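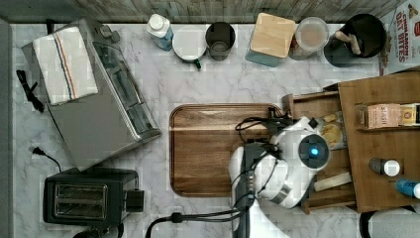
Figure 1. A breakfast counter, with the tray in the middle and the rest of the things set out along the sides.

Home Routines, Unit 2: The Counter as a Work Surface
Handout to go with the September lectures

Welcome back, everyone, and thank you for the very lively talk last time about junk drawers (I am still getting mail about it!). For this unit we move up to the counter, and I would like you to read these notes with your own kitchen in mind, however big or small it may be. Panagiotis Karras, who taught this course before me and left me a shelf full of his old notes, used to begin by asking the class where they put down the mail when they came home. Almost everyone said the kitchen counter, and that was his whole first lecture, more or less.

1. Zones

Look at Figure 1 again for a moment. The toaster oven and the two-slot toaster share the left side, the mug and the canister and the jar stand along the back, and the wooden organizer has the right side to itself. The tray has the middle. In the reading from Mader this is called a "ring layout," and you will meet that term on the worksheet. The idea is that the things you reach for now and then live around the outside, and the middle stays open for whatever you are doing at the moment, whether that is buttering toast or filling in a school form.

Mader's ring works nicely on a deep counter. On a shallow one you may only manage a row along the wall and a bit of open space in front, and that is perfectly fine. My own first apartment had a counter so narrow that the cutting board hung over the sink, and we ate very well there.

2. Trays, bins and open-front organizers

A tray gathers small things so that they can be lifted all together when you wipe. An organizer holds things in place and usually stays put. People mix these up in the store and come home with a great heavy crate when all they wanted was something to carry the jam to the table.

Before you buy either one, measure. Please measure! Write down the width, the depth, and the height under the cabinets, and take the paper with you. Umari, in the second reading, suggests cutting the shape out of newspaper and living with it on the counter until the next morning, and I have come around to this after laughing at it for years. 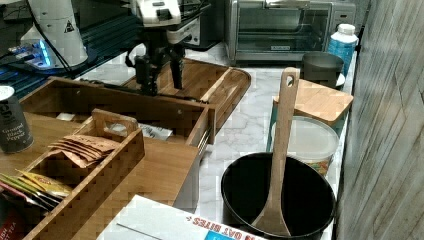 Once the big pieces have their places, you come to the things that wander: the ladle, the lids, the pot that gets used every day and never quite makes it back to the cupboard. I would not fight too hard with these. Give the daily pot a spot of its own, let the ladle stay with it if you like, and store each lid with its own box. Bottles and cups do well toward the back.

3. Cords and cloths

Unplug the toaster before you clean around it, and coil any spare cord away from the sink. Keep dish towels on a hook or a rail, and clear the top of a toaster oven before switching it on.

For next time

Read Amadi, chapter 2, and skim Skirnthorpe if you have the evening free (it is dry, but the part on pantry shelves is lovely). Then draw your own counter from above, as it is today, please, before any tidying, and write some 500 words on what you would move first. Pencil is fine.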